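How to Host Your First Home Poker Night (No Money, Lots of Fun)
By Mei Ambrose
Posted in Games at Home

I love a poker night! You need a table, a deck of cards, a pile of chips and a few people willing to look each other in the eye and fib. My friends and I have been playing Texas Hold'em for nothing but bragging rights for years, and people who swore they hated card games now ask me when the next one is.

This guide is for a relaxed game with up to seven players, where most of them are new. If you already know the rules, skip down to the part about chips. 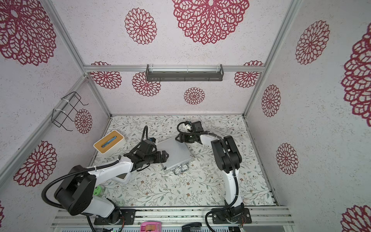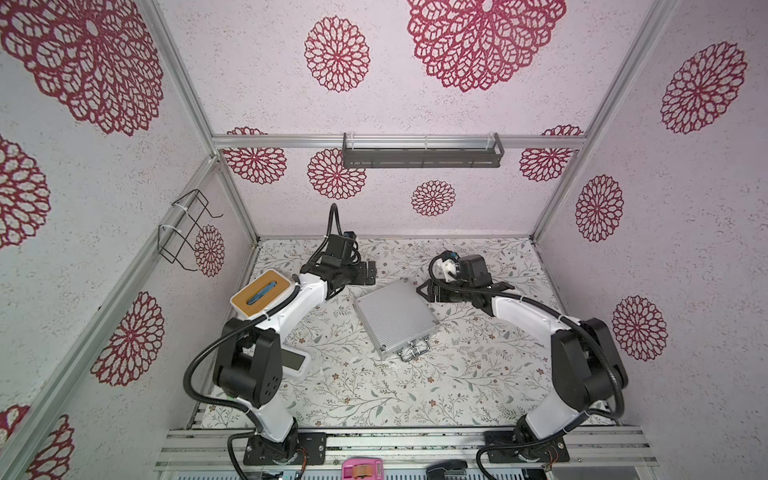
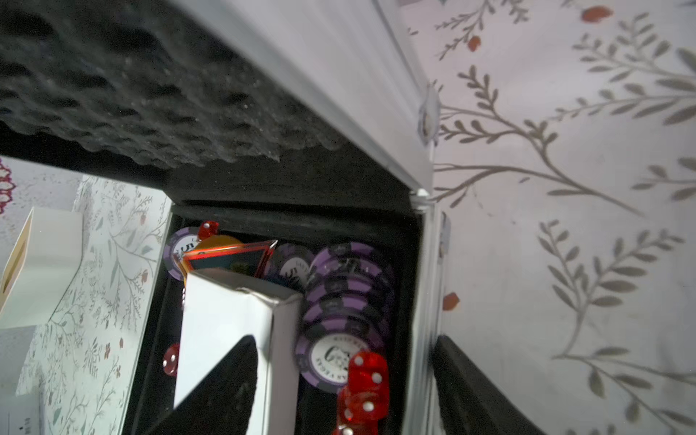

Last of the three: an open aluminum poker case, with black egg-crate foam in the lid and a white card box standing in the middle.

What you need

A standard deck of 52 cards, jokers out. Two decks with different backs are even better (one person shuffles the spare while the other is being dealt, and the whole evening moves faster).
A set of chips in at least 4 colors.
A dealer button, or anything flat that isn't a chip. We used a drink coaster for ages.
A table everyone can reach the middle of.
A tablecloth or a piece of felt. Cards are a pain to pick up off bare wood, and chips are LOUD on it.
A printed list of hand rankings, one for every two people.

Before anyone arrives

Open your chip set and sort everything. I mean really go through it. Sets come back from being lent out with chips in the wrong rows and a card missing from one of the decks, and you want to find that out at four in the afternoon. Count both decks. If you have foam or velvet lining in your case, run a soft brush over it while it's empty, as those linings pick up every bit of dust in the house.

Then build the stacks. Everybody gets the same 37 chips:

14 white, worth 1 each
14 red, worth 5 each
7 green, worth 25 each
2 black, worth 100 each

That comes to 459 per player, a nice deep stack that lets beginners make a few mistakes and still be in the game an hour later. Check that your set has enough of each color for your guest list. If you run short of white, give everyone fewer white and make it up in red. Nobody will mind as long as the stacks match.

Write the values on a card and prop it up where everyone can see it. You will be asked what green is worth all night otherwise!

Teaching the rules in ten minutes

Don't explain everything first. Say the short version below, then play two or three hands with all the cards face up and talk through them together. My friend Wendell Dvorak taught me this way, and I've never found anything that works faster.

Each player gets two cards, face down. Those are yours alone.
The two players to the left of the dealer put in forced bets called blinds. The first one is the small blind and the next one is the big blind.
Everyone takes a turn to fold, call or raise, starting with the player left of the big blind.
The dealer puts three cards face up in the middle. That's the flop. Another round of betting, and from here on the first player still in to the left of the dealer goes first.
One more card, the turn. Betting again.
A last card, the river. A final round of betting.
Whoever is left shows their cards. The best five-card hand, made from any of your two and the five in the middle, takes the pot.

The dealer button moves one seat to the left after each hand, and the blinds move with it.

If you're strict about it, the dealer also "burns" a card (puts it aside face down) before the flop, the turn and the river. I do it. It feels proper, and people enjoy it.

The hand rankings, best to worst

Royal flush
Straight flush
Four of a kind
Full house
Flush
Straight
Three of a kind
Two pair
One pair
High card

The one beginners mix up is flush and straight. A flush is five cards of the same suit, and it beats a straight, which is five in a row. Put a star next to that on your printed list.

Setting the blinds

Start at 2 and 4. Keep it there for the first half hour so people can get comfortable, then double the blinds every half hour or so: 4 and 8, then 8 and 16, and so on. Set a phone timer. Without rising blinds a friendly game can go on until the birds start singing. I've been there, and I was extremely tired at work.

When the blinds get bigger the white chips become a nuisance. Stop the game between hands and trade them up for reds at the table - five whites for one red - and round any leftovers up in the player's favor.

Table manners worth mentioning early

I keep these light, but I do say them before the first real hand.

Wait your turn, even when you know you're folding. Folding early gives the others free information.
Say your bet out loud and then put the chips in, all in one go.
Keep your big chips at the front, where others can see them.
Don't talk about your cards while a hand is going, even after you've folded. This is the hard one! Akosua Dankwa once groaned so loudly at a flop that the whole table knew what she'd thrown away.
Phones off the table.

When someone goes out early

This is the bit I got wrong at first. With no money involved, it's no fun to lose everything in the first 20 minutes and then sit on the sofa. So we allow one re-buy each, any time in the first hour. You get a fresh stack of the same 37 chips, if the set has them, or the same total in bigger colors. After the first hour, when you're out you become the dealer, and you'd be surprised how many people end up liking that job best. Once they're good at it you can leave them to it and concentrate on your own terrible bluffs.

Food that works

Nothing greasy. Nothing orange and powdery. Your cards will thank you. We do grapes, pretzels, little sandwiches and, in December, a big pot of mulled cider on a side table. Drinks go on the side table too, or at least on coasters well back from the cards. Give people a ten-minute break when the blinds go up and let them eat then.

If you're short on players

Hold'em works fine with four, and I think it's a better game to learn at that size since you get to play more hands. With only two, the dealer posts the small blind and acts first before the flop, then second on every round after it. It's a fast, slightly ridiculous version, and great practice.

Packing up

Count the chips back into their rows by color before anyone puts a coat on, and count both decks into their boxes. Wipe plastic cards with a barely damp cloth and let them dry flat. Paper ones only get a dry cloth. If the cards have started to bend, put the deck under a heavy book overnight.

Then pick the date for the next one while everybody's still standing in the hall. Next up I'll write about dealer's choice nights, where each dealer names the game, so get comfortable with Hold'em first and I'll see you there!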